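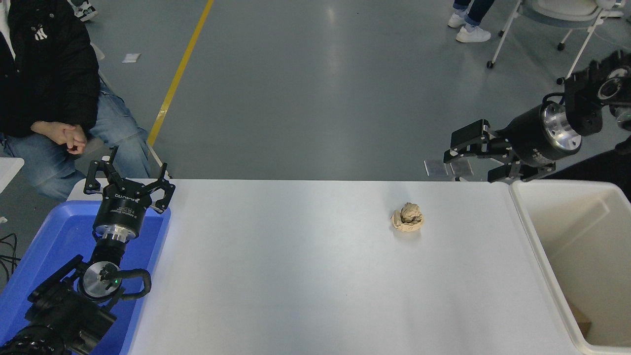
Clearing the Table

Why a wad of packing paper is still a fair test of a machine

A ball of tan paper on a white table, a tray at one end and a bin at the other: for a person working a packing bench, this is barely a task. The hand goes out, the paper goes in the bin, and the eyes are already on the next carton. For two robot arms the same job contains most of the problems that have kept machines out of kitchens and off the less orderly parts of the shop floor.

The question of whether robots can do chores yet is usually answered with a video. Video is a poor instrument for the purpose. It shows that a thing was done once, under lighting and with objects the builders selected, and it rarely shows the attempts on either side. A more useful answer comes from breaking chores into their component actions and asking which of those a machine can repeat for a full shift.

Finding the thing

Perception used to be the first obstacle, and for rigid goods it has mostly stopped being one. A carton, a can or a machined bracket has a fixed shape. Give a vision system a model of the part and it will return a position and an orientation good enough to grasp from.

Crumpled paper has no model. Each wad is folded differently, and it changes when it is touched. The system has to do without matching and work from the surface it can see, estimating where two fingers could close on enough material to lift the rest. Pale paper on a pale table makes this harder, as depth cameras return noisy edges where contrast is low and the folds shade one another. Learned grasp planners handle the case better than the older geometric ones. They propose a grasp on nearly anything, including things they have no business grasping, and the engineering effort has moved to deciding which proposals to believe.

At Kornodum, which runs a returns warehouse for household goods, the bench trials begin with loose objects on a plain surface. Plain is a concession. The real benches carry tape, labels, pens, scanner cords and whatever the last shift left behind. Segmenting a single object from a bare tabletop says little about segmenting it from a pile, and the company's engineers report the two figures separately.

Choosing a hand

The gripper question is older and less settled. Two families are on offer. The parallel-jaw gripper has two fingers that move toward each other in a straight line. It is cheap, strong and easy to reason about, and replacement fingers can be bolted on in minutes. The multi-fingered hand has several jointed digits, can wrap around an object, and can in principle use tools made for people. It also has more motors, more cables and more ways to be out of service.

Mounting one of each on a two-arm station is a common compromise. The jaw gripper takes what can be pinched, and the hand takes what must be cradled or turned. The cost is in the planning. Each arm now has its own list of things it can do, and the software must decide which arm goes first, whether an object should be passed across, and what happens if both want the middle of the table.

Paper is kind to both designs. It compresses, weighs little and does not mind being crushed. A missed grasp usually pushes the wad a short way and leaves it available for another attempt. Compare a wine glass, where the first mistake is the last, or a wet plate, where friction drops without any visible change in the object. Trials that use only forgiving objects produce success rates that do not carry over.

Tridberg, a small manufacturer of fingertips and wrist parts, recommends compliant pads for mixed goods and stiff ones for anything that must be placed precisely. Pads wear. In the Kornodum trials the fingertips were changed every 9 days, a figure that appeared nowhere in the original cost estimate. The maintenance schedule now lists them alongside belts and filters.

Letting go

Release receives less attention than grasping and causes a good share of the failures. A high-walled bin is a generous target, but the arm must clear the rim, and a wrist carrying cables needs more clearance than the drawing of a bare arm suggests. Cable runs that looked sensible at installation can snag or limit rotation at the extremes of reach. Light items add a further nuisance. Paper and plastic film can cling to a fingertip after the jaws have opened, and the controller, sensing no load either way, records a success.

The fix at Kornodum was procedural. After each release the station takes a second look at the gripper before starting the next motion. The check adds time to every cycle, including the great majority that did not need it. A human worker performs the same check at no cost, by feel.

Bins also fill. A drop that is safe over an empty bin becomes a collision once flattened cardboard is standing up inside it. Sensing the contents is straightforward. Deciding what to do about them is less so, and most stations simply stop and call for a person.

The shop floor and the house

Factories have one large advantage over homes, namely that they can be altered. A painted line tells people where to walk. A table can be fixed to the floor, the lighting held constant and the incoming goods limited to a list. Every such change removes work from the robot and assigns it to the building. This is normal practice, and it explains why a machine that performs well in one plant may need months of adjustment in another.

A house cannot be treated this way. Furniture moves, floors change from tile to carpet, and the objects belong to people who did not choose them for graspability. Biltetti has been testing a tidying robot in furnished apartments since October, with a task list restricted to 8 chores. By its own assessment the machine completes 3 of them often enough to be left alone: carrying a basket between rooms, collecting trash from flat surfaces, and wiping a cleared table. The remainder, among them folding towels and loading a dishwasher, need someone within earshot.

The word "cleared" carries a good deal of weight in that list. Wiping is a constant-force motion over a known plane, and robots have been good at it for decades. Clearing requires a decision about each object. A wad of paper is trash on a packing bench. On a kitchen table it might be a receipt somebody wants. No gripper resolves that, and the present systems resolve it by asking or by leaving the object where it is.

What the numbers say

Published success rates deserve careful reading. The usual measure is success per attempt, which flatters any system allowed to try again. A shift manager is interested in interventions per hour, meaning how often a person must walk over and put something right. By that measure, a station that succeeds 98 times in a hundred may still be a poor colleague if it cycles quickly, as the remaining failures arrive several times an hour.

Stüber, an integrator that installs two-arm stations for packaging lines, writes interventions into its acceptance tests. Its current limit is 2 per hour over a full shift, measured on the customer's own goods. Several stations that had performed well in the integrator's workshop failed on first delivery. The causes were ordinary ones: reflective tape, a bin of a slightly different height, a table that flexed when leaned on.

Speed is the other figure to ask for. Arms working near people are held to modest speeds, and a careful pick with a second look takes several times as long as a hand does. Where labor is scarce at night this can be acceptable. Where a person must stand by in any case, the arithmetic fails.

For sorting rigid goods into fixed containers, the machines are ready and have been for years. For loose, soft and variable material on a controlled bench, they are usable under supervision, and the supervision is getting thinner. For the kitchen, the sensible purchase remains a dishwasher, loaded by hand.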